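# Storage of Mixed Household Items in Shared Student Housing

Project report, Department of Home and Interior Studies, Estholm College
Submitted by Gertraud Kofler and Evelien Groen, 5/27/25 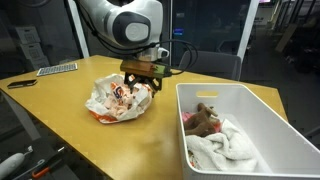 *Figure 1. Worktable with a crumpled plastic bag and, to the right, a white storage bin containing a brown plush toy, a folded white towel and a pink cloth.*

## 1. Background

Prukside is a student residence owned by the college. Its residents share kitchens and laundry rooms, and each floor has one common closet for items that do not fit in the bedrooms. In November the residence office asked the department for proposals on how these closets might be kept in better order. The present project was one of two accepted.

The closets had last been cleared when the building was repainted. Residents who moved out left things behind, and residents who moved in placed their own belongings on top of them. By the time the project began, the closet on the second floor could be opened only partway. Many of the items were textiles or soft objects such as towels, pillowcases, scarves and stuffed toys, and a large share had been stored in shopping bags knotted at the top.

The project was limited to small household items. Furniture, bicycles and food were excluded at the request of the residence office.

## 2. Questions

The project set out to answer the following questions.

1. Which groups of items can be stored together in one open bin without making any of them hard to find?
2. Should soft items be folded before storage, and does the order in which they are placed matter?
3. How should empty plastic bags be kept?
4. How much of the content of the closets can be returned, stored or passed on within one term?

The third question was added after the first week. Empty bags had not been considered in the original plan, but they took up more space on the sorting table than any other group.

## 3. Materials and Workspace

Sorting was carried out at a wooden table with a honey-yellow surface. The table was chosen over the folding tables in the residence because it does not move when a full bin is set down on it.

White plastic storage bins with cutout handles were used throughout. A dark fabric type was also considered and rejected: residents could not see what was at the bottom, and the sides folded inward once the bin was half empty. The white plastic bins can be wiped clean, and small items show up well against the inside walls. The cutout handle proved useful in a way that had not been expected. A bin standing on a low shelf can be pulled forward with one hand while the other holds the closet door.

The department granted the project an allowance of $1,000. Most of this was spent on bins and shelf labels. The labels were ordered from Zideck, a local print shop, in two sizes. The smaller size was too narrow for handwriting and was not used.

## 4. Procedure

Items were brought from the closets one shelf at a time. Each item was entered on an inventory sheet with a short description, the floor it came from and its condition. It was then assigned to one of these groups:

- **Soft goods:** towels, cloths, blankets, clothing, stuffed toys
- **Bags and wrapping:** plastic bags, paper bags, gift wrap
- **Personal care:** brushes, hair dryers, unopened toiletries
- **Tools and hardware:** hand tools, hooks, tape
- **Electronics:** phones, keyboards, chargers, cables
- **Unclear:** anything the two authors did not agree on

Only one group was placed in a bin at a time. This rule was not followed in the first week, when bins were filled in the order in which items came out of the closet. As a result, four bins had to be emptied and sorted again, and the inventory sheets for the second floor contain several crossed-out lines. The sheets have been left as they are and are kept with the project file.

Personal care items and tools were held to one side until the soft goods were complete. Electronics were handed to the residence office without being switched on, in accordance with the privacy rules for the building.

## 5. Observations

### 5.1 Soft goods

Soft goods were the easiest group to place and the hardest to keep in order. A towel that is merely dropped into a bin spreads to fill it, and anything placed afterward rests on an uneven surface. Folded towels were therefore laid on the bottom first, as a base. Smaller cloths were tucked in along the side, where an edge of color remained visible from above. Stuffed toys were placed last.

The arrangement shown in Figure 1 follows this order, with the toy lying over the towel and the pink cloth showing beneath it at the left side. The authors considered whether toys should have bins of their own. There were too few on any one floor to justify this, and toys with antlers, ears or long legs take up a great deal of room when they are stored together. Draped over folded towels, they settled well and could be lifted out without disturbing the rest.

Residents who tested the bins in the third-floor closet were asked to find a named item and put it back. They usually found it quickly. They did not always refold the towels, and by the end of the test the lower layer had come apart in two of the bins. A note about refolding was added to the label, with limited effect.

### 5.2 Plastic bags

Printed plastic bags do not lie flat once they have been used. The bag in Figure 1, with its orange and pink pattern, is typical of the group: crumpled, light in weight and far larger on the table than the material in it would suggest.

Three ways of storing such bags were compared. In the first, the bags were pushed loosely into a larger bag. This is what most residents already did, and it required no instruction, but the outer bag soon took up half a shelf. In the second, each bag was flattened and folded into a small triangle. The result was compact. It was also slow, and residents who were shown the fold declined to continue after a few bags. In the third, the bags were flattened by hand, folded once lengthwise and rolled together. Rolled bags could be stood upright in a corner of the bin, and a single bag could be drawn out from the middle.

The third way is recommended. Bags with tears or food stains should be sorted out before rolling, as one sticky bag will spoil the roll.

### 5.3 Unclear items

Disagreements between the authors were fewer than expected. They concerned mainly divided trays, which may serve as desk organizers or as parts of something else, and cloths that might be either towels or bath mats. Ms. Groen proposed that such items be stored by material. Ms. Kofler preferred to store them by the room in which they would be used. The second approach was adopted for the closets, where residents tend to search by room, and the first was kept for the inventory.

## 6. Results

A total of 665 items were entered on the inventory sheets. Of these, 587 were stored, returned to a resident or passed on to the Carretero thrift shop before the end of term. The remainder are held by the residence office, and most of them are electronics awaiting a decision.

All closet doors on the floors included in the project can now be opened fully. The first-floor closet was not completed. Its upper shelf was found to be loose and was closed off until it could be repaired.

The bins have remained in use. On the last visit, the soft goods bins were in fair order and the bag bins in good order. The bin labeled "Unclear" on the second floor contained a number of items that plainly belonged elsewhere, including a bath towel and an unopened bar of soap.

## 7. Recommendations to the Residence Office

The authors recommend that the white bins be retained and that no further types be introduced. Each closet should have one bin for bags and at least two for soft goods. The "Unclear" bin should be removed, with doubtful items taken to the office desk instead.

Departing residents should be asked to sign for the contents of their shelf during the final room inspection. A draft form is attached as Appendix B.

The question of moisture was outside the scope of this report. Several towels on the ground floor had a musty smell when first unpacked – the closet there shares a wall with the laundry room – and the office may wish to have that wall checked before the bins are returned to the lower shelves.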